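3.2 Versuchsaufbau

Der Aufbau entstand in der Gemeinschaftswerkstatt Ernescombe. Zwei weiße Arme mit humanoiden Händen arbeiten über einem Holztisch, dessen Arbeitsbereich mit dunkelgrauem Klebeband abgegrenzt ist. Die Steuerung übernimmt Addo, eine von Essien für den Heimgebrauch angepasste Software. 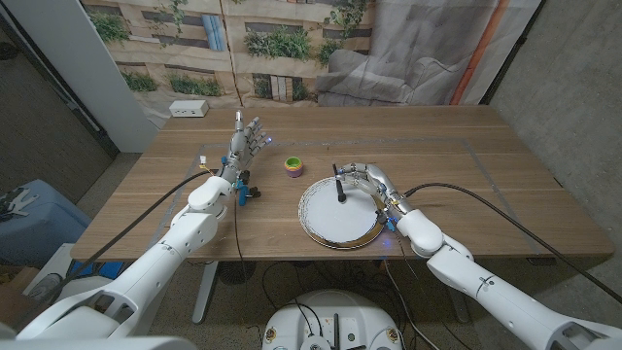
Abb. 4: Arbeitsbereich mit becherförmigem Spielzeug und runder weißer Platte.

Je Durchgang waren bis zu 20 Griffe vorgesehen, insgesamt wurden 750 aufgezeichnet. Die Kabel an den Handgelenken blieben frei geführt; eine Führung entlang der Armschalen hatte im März die Drehung eingeschränkt (vgl. Abschnitt 4).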